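Escobar arrested again??

ruvano_fan28
07/04/2018
so the Cerkville paper says the guy from Indoden got picked up outside a bar, nearly 3 am. second time since November
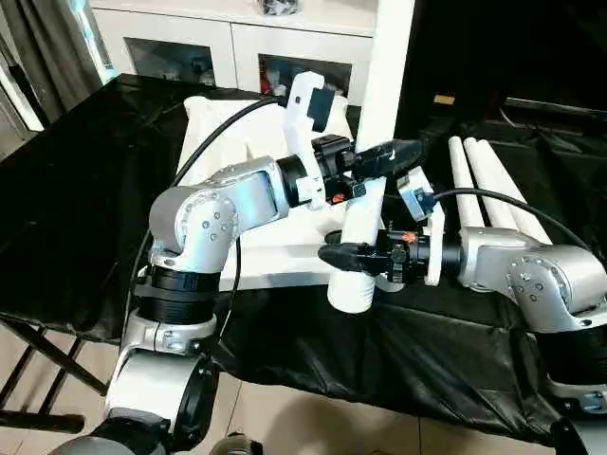 and the tour starts in 5 days lol. no statment from the band

Dougal Cairns
Cited, not booked. Read the article.

ruvano_fan28
it says handcuffs tho 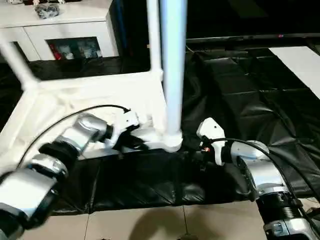 Which bar was it?
The Ruvano, on the corner by the bus depot.

zuleleiva
leave him alone, 4 shows sold out, he's tired

Dougal Cairns
Tired isnt an excuse for shoving a doorman.
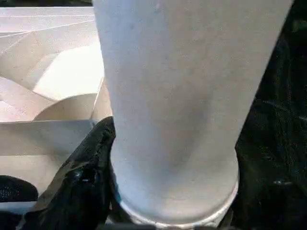 Are refunds open yet?
Only if a show gets canceled, so not yet.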